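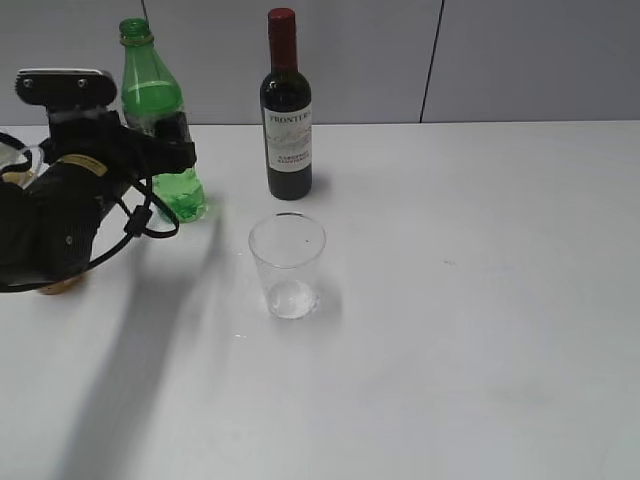

So the Trurnel gripper has been on the arm since November and I've finally given the Zutlow one a proper go against it. Same table, same drinks, same dull job: pick a thing up, hold it over another thing, put it down again. I did 30 goes with each (my tea went cold twice).

Bottles are easy. Both of them will grab a bottle all day long. It's the thin plastic cup that sorts them out! The Trurnel squeezes first and asks questions later, and I had 3 cups crumple before I turned the force right down. The Zutlow closes more gently but it's slow, more than 20 minutes longer over the whole lot, and I got very bored.

The wrist camera is another story. With a clear cup in the fingers it mostly sees cup.
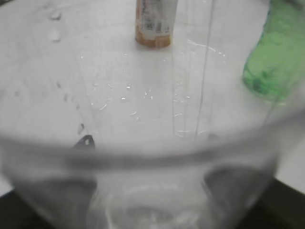 Wrist view, looking through the plastic. Droplets everywhere, bottles somewhere behind.

I do like having it for the last bit of the approach, but for finding a see-through cup on a white table I'd sooner trust the fixed one.

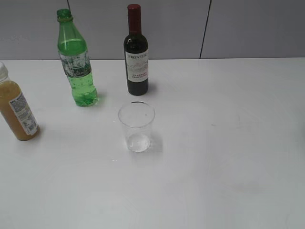 Fixed camera view: the clear cup mid-table, with the bottles around it.

Next I want to try the softer finger pads from Dridmont, and maybe a darker mat under everything so the cup's rim shows up better. If you've used those pads on anything flimsy, do leave me a comment, I'd love to know what force you settled on.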